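About Skota

Skota runs a pick, sort and return service for household goods. Online sellers send us the items their customers send back, and we inspect, group and repack them for resale. The company works from a single building with 49 employees, and a typical shift handles 3620 items.

Most of those items are small and mixed. A single tote may hold kitchenware, stationery, a desk clock and a piece of sports equipment. For years every one of them was lifted, turned and set down by hand. The work was steady but repetitive, and complaints of wrist and shoulder strain were most frequent at the sorting tables.

Why we automated the sorting tables

In September we began replacing the first pass of manual sorting with robot arms. The first pass is the step in which loose items are picked off a table and placed by type. It requires many short reaches and very little judgment. Inspection, which requires a great deal of judgment, stayed with people.

Before an arm is given a new class of item, the task is built and run in simulation. Our simulation library is called Flarora. It holds furnished rooms, tables and common objects, and it lets the sorting team try out reach, grip and object placement without stopping a live station. A task must complete 500 simulated runs under our acceptance rules before it is released to the floor.

Mugs, pencils and pens were among the first classes we modeled. A mug offers a rim and a handle, and the two call for different approaches. Pencils and pens are thin and lie almost flush with the surface, so a small error in height means a missed pick.
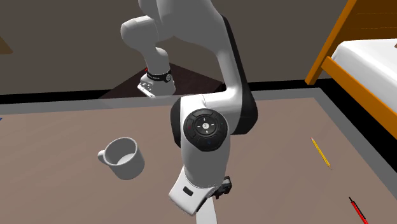
What changed for our staff

The sorting role was rewritten. It is now called station operator, and one operator looks after 3 arms. The operator's duties are:

Load and clear the tables.
Handle any item the arm declines.
Record failed picks by item class and cause.
Stop the station when an item is damaged or out of class.
Review the simulated runs for a new class before release.

The last duty was added at the request of the operators themselves. People who have sorted returned goods by hand know which items roll, which tip over and which get trapped under others. Their notes go directly into Flarora as new object layouts. Many of our more difficult test layouts began as an operator's note from the previous shift.

Training takes place on paid time and covers safe stopping, basic fault codes, reading a run log and building a layout. No programming background is needed. Staff who preferred not to work with the arms were offered places in inspection or packing at the same rate of pay.

Some things became harder. Operators spend more of the shift watching and less of it moving, and several reported that attention drops in the second half. We now rotate operators between the stations and the packing line. Failed picks also tend to come in groups, which makes the workload less even than it was under manual sorting.

Mixed layouts

Single-item tasks are the simple case. Returned goods do not arrive that way, so later tests place objects of different size and shape on one table. A layout may combine a tennis racket, a mug, a shallow bowl and a few writing tools. The Franka Emika arm model used in these layouts has a two-fingered gripper, and the narrow neck of a racket is a closer match for it than the wide head.

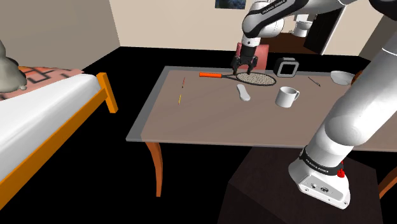

Our partners

Grandness supplies our totes, tables and station frames. Feng maintains the conveyor line and the stop circuits, and carries out the safety inspection of each station. Flarora is developed in house and is not sold separately.

Working with us

Sellers who wish to send returns to Skota should provide an item list with dimensions and packaging type. Classes already in Flarora can be accepted at once. New classes are sorted by hand until their simulated runs are complete.

Open positions for station operators and inspectors are listed on the careers page. Applicants are invited to spend part of a shift at a station before they accept an offer.

Page last updated Jul 1, 2021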